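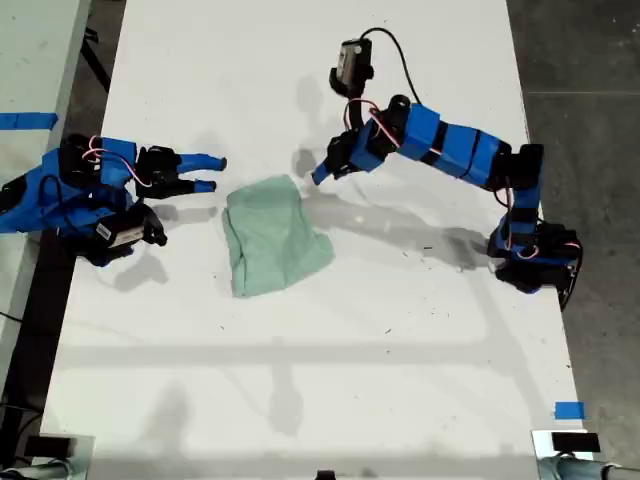
Stustley Linen Room – Minutes of the Folding and Supply Meeting, November 20, 2019

1. Work surfaces. The meeting opened with the condition of the folding tables at the Stustley site. The white tops are marking faster than planned. The table with the crumpled mint-green cloth on it has faint gray smudges and small dark specks spread over the top. Specks of this kind are hard to tell from lint on pale fabric, and inspection at the table suffers for it. Agreed: tops to be wiped down at the start and end of each shift with the neutral cleaner. Abrasive pads are withdrawn.

2. Stock count. The contract level for small cloths is 3,000. The November count gave 2,891. The shortfall is put down to wear and to items left at the Heffernan site after the last exchange. Heffernan to return any Stustley stock with the next delivery. No new order until that delivery has been checked in.

3. Folding standard. The present sheet calls for one fold across the middle, then one lengthwise. Clamham asked for a third fold to suit its narrower shelves. The third fold adds bulk and the stacks lean. It was agreed to keep two folds for general stock and to use three for Clamham only – 520 cloths per delivery. Cloths are to be shaken out and laid flat before the first fold. Bunched items are not to be stacked.

4. Rejects. 227 cloths were set aside in the period. Most had frayed hems; the rest were stained. Frayed items go to Irnura for re-hemming, in closed bags, labeled with the count. Stained items get one further wash and are then cut down for rags. The reject sheet has no column for color and one will be added.

5. Lighting. Shadows on the table tops were raised again. The request for a second overhead fitting is still open. Carried forward.

6. Other business. The shelf labels on the green stock are peeling. Replacements to be printed on the heavier card.

Actions: items 1 and 3, shift leads, immediate. Items 2 and 4, stores, before the next meeting. Item 5, building services, no date set.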